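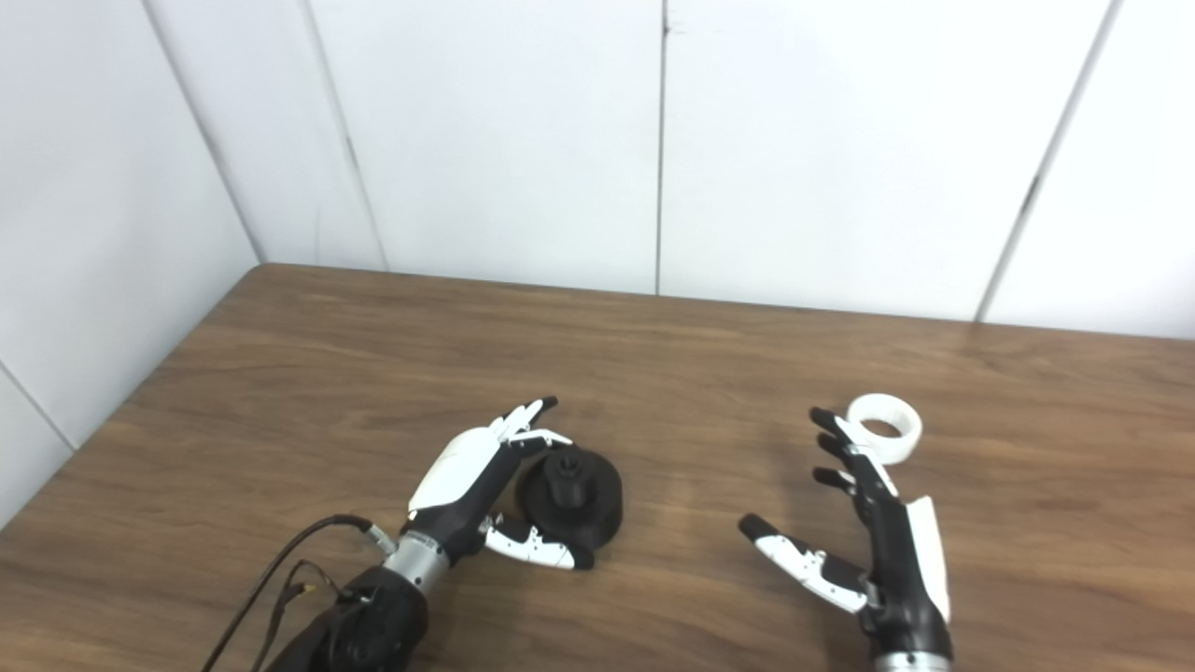

Figure 4.1 A wooden table against a white paneled wall.

Chapter 4
Light and Room Surfaces

Chapter 2 dealt with lamps and windows as sources of light. Most of the light that reaches a person's eyes indoors has already met at least one surface on the way. It may have struck the ceiling, then a wall, then the page of a book. Each surface keeps part of the light and sends the rest back into the room. The share sent back is called the reflectance of the surface, and it is usually given as a percentage.

A fresh coat of flat white paint can have a reflectance close to 90 percent. Medium-toned wood returns far less, and dark carpet less again. Two rooms of the same size, with the same fixtures in the same positions, can therefore differ a good deal in brightness. A designer who picks the lamps before the finishes are known is working with half the information.

Reflectance tells us how much light comes back. It does not tell us where the light goes. A polished surface sends most of its reflected light off in one direction, at an angle equal to the angle at which it arrived. A matte surface scatters light widely, so it looks much the same brightness from any seat in the room. Many everyday finishes fall between these two. A varnished desk, for instance, scatters some light and also shows a soft bright patch below a window. When that patch lies where a person is trying to read, it is called veiling glare.

Color matters as well. Light that bounces off a warm-colored surface carries some of that color with it. The effect is easiest to see where a strongly colored floor or tabletop meets a pale wall – the lower part of the wall takes on a slight tint. Painters have known this for centuries. In lighting work it is called interreflection.
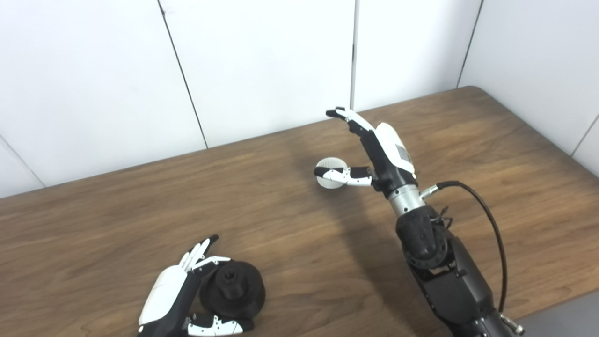
Corners need separate treatment. Two pale walls that meet at a right angle pass light back and forth between them, but the corner may also be farther from the lamp and less open to the rest of the room. Which effect is stronger depends on the position of the fixture. Ceiling corners often look gray even when the paint is the same from floor to ceiling, and adding a brighter lamp in the middle of the room does little to change the contrast.

The case study in this chapter is the reading room of the Koltport town library. The architect, Feng-yi Cheung, was asked to improve the lighting without adding fixtures. The room has a floor area of 776 square feet and had dark green walls. Cheung kept the lamps, repainted the walls and ceiling, and replaced the glossy desk finish with a matte one. Her working drawings and the light readings taken in May are reproduced in Section 4.4.

Before reading on, review the definitions of lumen and footcandle in Chapter 2. You will need both for the worked problems.

Key terms in this chapter
reflectance
matte finish
veiling glare
interreflection
contrast ratio

Section 4.1 begins with a simple method for estimating the reflectance of a painted wall, using a light meter and a sheet of white paper.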